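## A home for the small things

Some of you will remember my moan in the December issue about the state of the front desk at Drevside, and how I once spent the better part of a tea break hunting for a stapler that was sitting under the sign-in book all along. Well, I am very happy to report that things have moved on since then, and that we now have a proper desktop organiser - and a rather pretty one at that, in pale pink wood.

It was Rūta Eglītis who pushed for it. She had been keeping her own pens in a mug at the far end of the reading room for years, well out of everyone's reach, and she said she would give up the mug on the day the rest of us learned to put things back. We are holding her to it! She went through the Arano catalogue with me one wet afternoon, and we very nearly ordered a grey plastic tower with 30 little trays in it, until it dawned on us both that we would never remember what was in any of them. The wooden one won, and I don't think either of us has had a moment's regret.

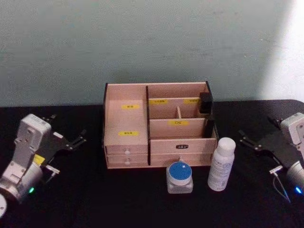 *The new organiser, with its yellow labels and white-knobbed drawers.*

I do like the way it is laid out. The left-hand side is tall and open, which suits the things that are forever falling over - rulers, the long scissors, the big envelopes if you stand them on end - and the two shallow drawers underneath will take stamps and paper clips. Over on the right it is lower and split into smaller cubbies, with a wide drawer along the bottom. My own feeling is that the wide drawer ought to be for the membership cards and the spare raffle books, though I have already been told (kindly, but firmly) that the cards belong in the cupboard. We shall see who gets there first.

As for what we are still short of, a box of 200 small brown envelopes would be very welcome, and so would any decent pencils you have lying about at home. Please, no more dried-up felt tips. I know they are given with love, but I spent a whole morning last month scribbling on the back of an old poster to see which ones worked, and I would rather have been doing the plant stall.

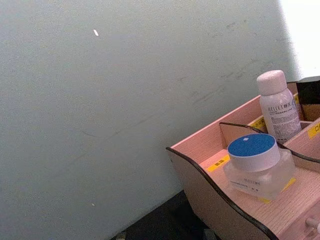

**AROUND THE BUILDING**

While we are on the subject of the desk, may I put in a word for the wall? It is a lovely soft grey-green in an ordinary light, but it does have its scuffs and smudges, and now that there is something nice standing against it I find I notice them far more than I used to. Rūta thinks a damp cloth and a bit of patience will do for most of them. If it comes to paint, there is half a tin left in the boiler cupboard, on the shelf behind the folding chairs, and I would be glad of a steady hand. Mine is not what it was.

It is the black trim that makes the organiser for me, by the way, particularly where it follows the wavy top edge of the front panel. I had expected plain straight sides and was quite taken with it.

If you have something of the desk's at home, borrowed and forgotten, do just pop it back next time you are passing. The hole punch has been gone since the jumble sale and I miss it very much.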